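Clastham's corner shop closes at eight, so supper in the village is whatever you remembered to buy.
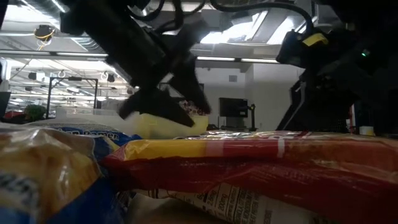 Lộc Kim reckons crisps count as a vegetable after dark. The shop in Radunley, run on firmer principles, stocks lentils and shuts for lunch.
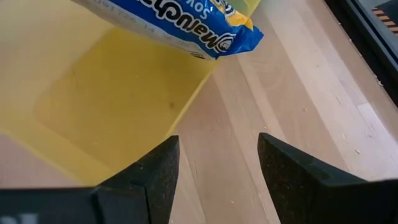
Is it dearer than the supermarket? By 30p a tin, and you get the gossip free.

Kolev's, up the hill, sells string and one sort of cheese.
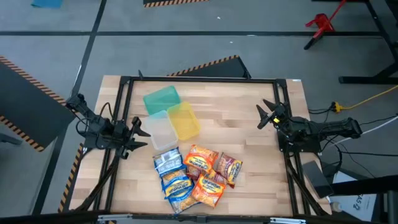 ## The Clevley question

Clevley lost its shop in June and has been sulking ever since.
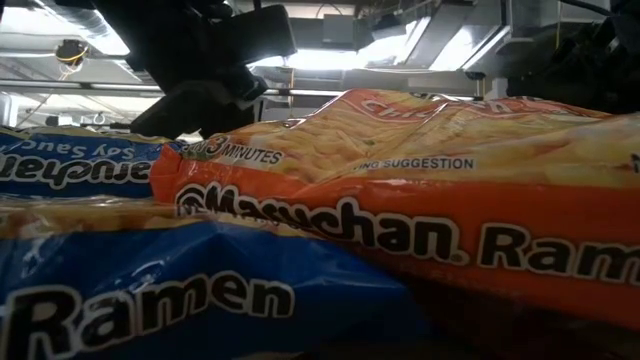 Herman Chong would reopen it tomorrow, if somebody else did the mornings.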